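Trostgate Tabletop Kit - Set-up Guide
Section 2: First pick routine

1. Place the colander, plate and bowls within reach of the arm.

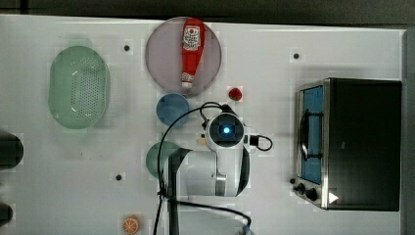

Reading time: 2 min

2. Route the cables clear of the wrist joint.
3. Set speed to 54 percent. Do not use 100 percent until calibration is complete.

CAUTION: Keep hands off the tabletop while the arm is powered.

4. Select Jostari profile 443 and press Run.
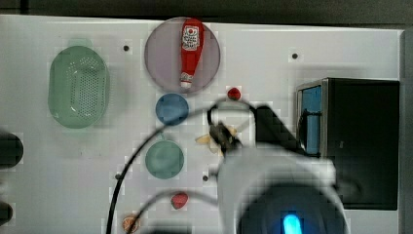

5. If the arm stops with a fault, press Hold - not Run - and repeat step 2.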